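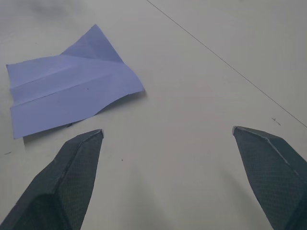 Lavender sheet beyond the open fingers, wrist view. Creases still showing.

9 November 2022 – folding bench, Pollock room

Good session, writing it up before I forget. We're on the folded inserts for the Zelura gift boxes, the job Kirsty and Jean have done by hand since September. The order is 784 pieces, lavender and light blue, and by the end of a day of that your thumbs know all about it. So I'm really pleased with how the two-arm setup (Ultus on the label maker, Ultus it stays) is coming along!

Jean sat with me for the fold order. She doesn't think in angles at all, she thinks in where the paper wants to go, and I ended up rewriting half my waypoints to match her hands. Worth it.
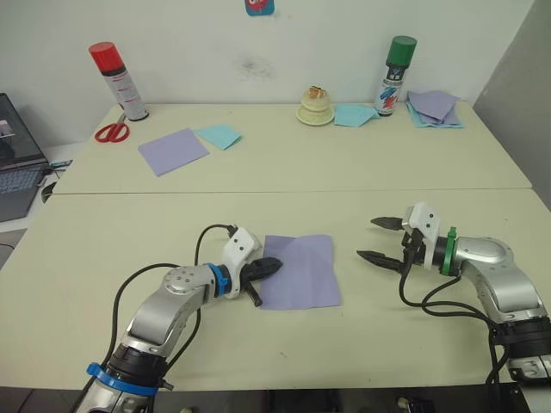 2 min read

Settings for whoever is on next: blue arm holds, green arm creases. Run slow on the first fold and leave the jaw force at 14. Please don't touch the wrist offset, Lewis and I spent ages on it.

Still open:
- a sheet with old creases in it wants to bend along those first
- picking one sheet off the stack (two come up together, grr)
- lighting, shadow under a lifted edge confuses the edge finder

Now the people side, which Ishbel asked me to keep notes on. Kirsty's worry was that she'd end up babysitting. Fair. What we've agreed to try is that she plans the batches and does the finishing, and the arms get the plain folds. Jean wants to learn to teach new folds herself, and I'd love that – she'd be better at it than me. Hours stay as they are for both of them. Archie has put that in writing, which cheered everybody up.
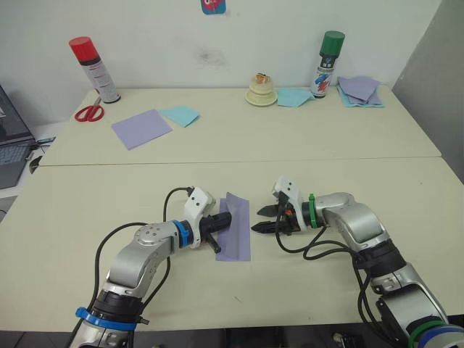 Blue arm down on the sheet, green arm open.

Look at how the paper lifts where the jaws pinch it. Jean says she'd hold it flatter and further in, so that's the first change for next time. Kirsty wants the stop button moved to her side of the bench too. Lewis is ordering a longer cable from Trorkov.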